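Bindery bench notes - June

Back on the Tardale crime paperbacks. 61 in the box, all the green spined ones, most with the glue gone to toffee. Readers club wants them circulating again by end of month. We'll see.

Started 7.40 am. Sorted into three piles - reglue, rebind, reading copy only. The Bestlow mysteries are the worst of the lot. Cheap stock, acid as vinegar, edges flaking when you so much as look at them. Left those in the tray with a sheet of tissue over.

Metska paste, new batch. Too thin. Let it down the way the tub says and it ran straight thru the mull. Second go with less water, sat better but slow. Went back to last month's jar for the Sampaio translations and had no trouble. Whoever orders next, please get the small tubs, the big one skins over before we're halfway.

Catalogue count so far is 1,209 titles on the crime shelves out of 2,276 in the whole fiction run. More than half. No wonder there's never room at that end. Colour dots on the spines need redoing too, the yellow has faded to the same as the white and people are putting the locked room stuff in with the thrillers.

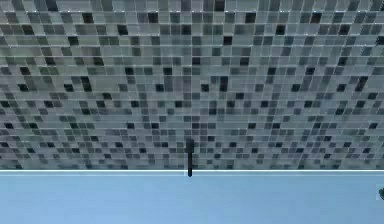
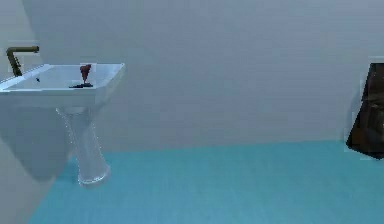
Read a few chapters of The Orchard Key over lunch (reading copy pile, so allowed). Second Bestlow I've tried. Plot is a cheat - the detective has the letter in his pocket from chapter three and we aren't told till the last ten pages. But the middle is good, the long dinner where everyone lies about the train. Would read another. Previous owner has pencilled a guess at the murderer inside the back cover, wrong. Leaving it in, it's faint and it's part of the book now.

Afternoon, sewing. Four sections resewn on the big omnibus, 400 pages and every one of them loose. Used the 18 thread, should of used the 25, it swelled the spine and the cover won't sit square. Pressed it anyway. If it's still proud tomorrow I'll cut and start over, bah.

Japanese tissue nearly out. Two sheets of the heavy, a bit of the light. Don't use the heavy on title pages, it shows.

Also tried the dry sponge on the grubby covers. Good on the matte ones, useless on the laminated, and it lifted some red off the author's name on one Sampaio - stopped there. Test on the back corner first, always.

Shelf list needs fixing: two editions of the same novel under different titles, the UK one and the American one. Both ours, both catalogued as seperate books. Cross reference them, don't merge, the American text has a chapter missing.

To do
- check omnibus in press
- weaker mix of Metska for labels only
- new dots, any colour but yellow
- price up tissue
- find volume two of the Tardale set, was on the windowsill, isn't now

Finished 5.15. Board shears still pulling to the left.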